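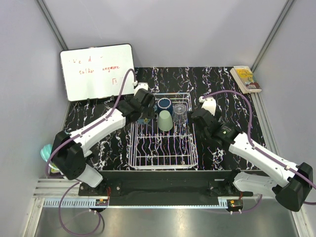
The Giston peel-and-stick counter film comes in 12-foot rolls and costs 50 dollars. Dark patterns hide seams best. A white wire dish rack on black with marble-like streaks shows how busy the pattern can be.

Cutting is easy — a new blade helps at the sink.

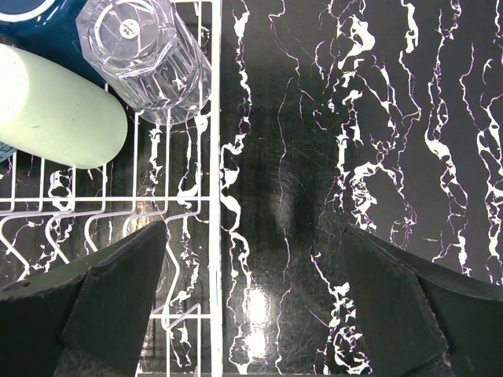 Corners need a heat gun on low. Edges on my test piece lifted slightly after 13 days.

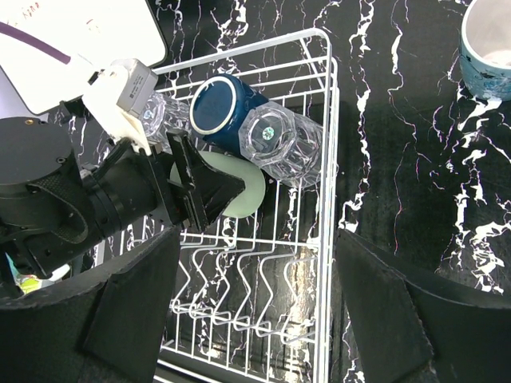 Verdict
Good for rentals. Pamico film is thicker and hides dents better.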